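3.2 Storage conditions and sampling

Water was drawn from the municipal supply at the Kun pumping station, which blends surface water from two upland catchments and doses with chloramine before distribution. The source was chosen for its stable mineral content. Supplies that swing between bore and surface sources across a season tend to mask small changes in taste, and earlier taste panels run on such supplies have reported results that are hard to separate from the background.

All bottles were filled at the Rerent laboratory from a single line, flushed for nine minutes before the first fill. The line was fitted with a carbon cartridge to remove residual chloramine, as panellists are known to detect it at low levels and to confuse it with plastic or medicinal notes. Fill height was set at the shoulder of the bottle. Headspace was not purged. Household users do not purge headspace, and the purpose of the trial was to follow storage as it happens in kitchens, garages and parked cars.

Bottles were assigned to one of three storage conditions. The first group was held in a dark cupboard at 21 degrees. The second was held at the same temperature on an open shelf facing a north window, with no blind. The third was placed in a ventilated cabinet at 42 degrees, a temperature picked to stand in for the inside of a vehicle in summer without reaching the point at which thin-walled bottles begin to soften. Positions within each group were rotated weekly to even out differences in light and air flow.
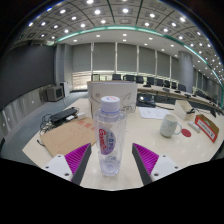
Caps were tightened to a fixed torque with a bench wrench. Early work in the pilot stage had shown that hand-tightened caps varied enough to affect the exchange of air across the thread, and that this variation was larger than the effect of storage time over the first month. Caps that had been opened for sampling were not resealed and returned to storage. Each bottle was therefore used once, and the series at each time point is made up of separate bottles from the same filling run.

In total, 209 bottles were carried through to analysis. Bottles with a visible crease in the wall were set aside before filling, as were any that failed a simple squeeze test after capping. Labels were left in place. Removing them would have required either heat or solvent, and both were judged more likely to disturb the results than the adhesive itself. The labels may have shaded part of the wall in the window group, and no correction has been made for this.

3.3 Taste panel

The panel was trained over three sessions using reference solutions for metallic, musty, sweet and plastic notes. Samples were poured into odourless glass beakers, covered with a watch glass and brought to 21 degrees before serving, whatever their storage temperature had been. Panellists did not see the bottles. Each session was held in mid-morning, and panellists were asked to avoid coffee and strongly flavoured food beforehand.

Scores were given on the Clasidard scale, which runs from zero (no off-taste) to nine (unfit to drink). The scale was developed for reservoir monitoring and its upper range is seldom used for bottled samples. It was kept here so that the results could be set beside existing records for the Kun supply. A blind control of freshly drawn, filtered water was included in every set, and any set in which the control was scored above two was discarded and repeated the following week.

3.4 Chemical analysis

Acetaldehyde was measured by headspace gas chromatography on the day of opening. Antimony was measured in acidified subsamples held for no longer than one week. Both methods follow the Teltix laboratory manual with one change – the equilibration step for acetaldehyde was lengthened, as shorter times gave poor agreement between duplicates in the heated group. Field blanks were prepared in glass and stored beside the bottles in all three conditions.

Results below the reporting limit were entered as half the limit for the purpose of calculating group means. This is common practice but pulls the means for the dark cupboard group upward at the early time points, when most acetaldehyde results fell below the limit. Medians are given alongside the means in the tables for that reason.

Figure 2 plots the median panel score against storage time for the three groups. The dark cupboard and window groups follow each other closely until the tenth week, after which the window group rises. The heated group separates from both at the second week. Acetaldehyde follows the same order, although the link between concentration and score is weaker in the window group, where panellists reported musty notes more often than plastic ones.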